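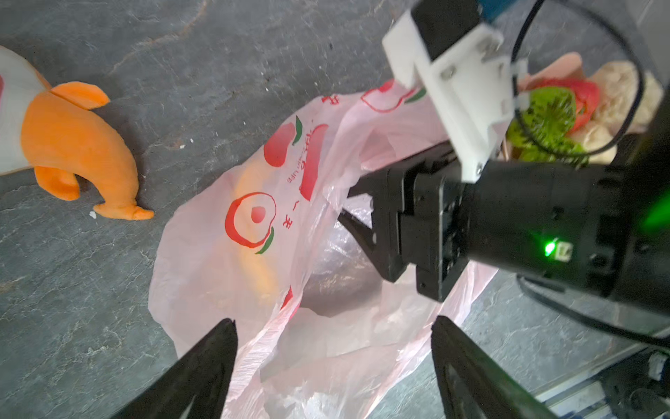
What counts as soft plastic in this dataset?
Any packaging film that can be scrunched into a ball by hand and doesn't spring back: shopping bags, bread bags, produce bags, cling wrap and the outer wrap from toilet paper. Rigid trays and lids belong to a separate set.

Cevness Household Film Survey

Contents

The survey holds 1135 records of soft plastic items put out by households in Flatberg and Prarside. Each record is one item. Items were sorted and weighed at the Prarside depot in July, after the kerbside collection, then entered by hand into a spreadsheet.

Files

items.csv has one row per item
households.csv has one row per household (136 rows), with suburb and number of residents
codes.txt lists the item categories

Columns in items.csv

item_id: unique, not sequential
household_id: matches households.csv
category: one of 7 codes, see codes.txt
mass_g: grams, to one decimal place
colour: main colour of the film, ignoring print
print: none, partial or full
soiled: y or n

Item categories follow the Snorradóttir scheme with one change. We merged freezer bags with produce bags, as the sorters couldn't reliably tell them apart once the labels were gone.

Known problems

Mass includes any food residue. For items marked soiled = y this can be up to 60 per cent of the recorded figure, so filter them out before calculating totals. Colour was judged by eye under the depot's fluorescent lights, and the line between clear and white is not consistent. Two Flatberg streets missed the collection and are not in the data. Blank cells in the print column mean it was not recorded. Please don't read them as none.

Bags tied together were entered as separate items where they could be undone, and as a single item where they couldn't. The latter have a T at the end of item_id.

Licence

Free to use and adapt with attribution to the Cevness Household Film Survey. Household IDs have been scrambled and street names removed. Corrections are welcome through the issue tracker; include the item_id.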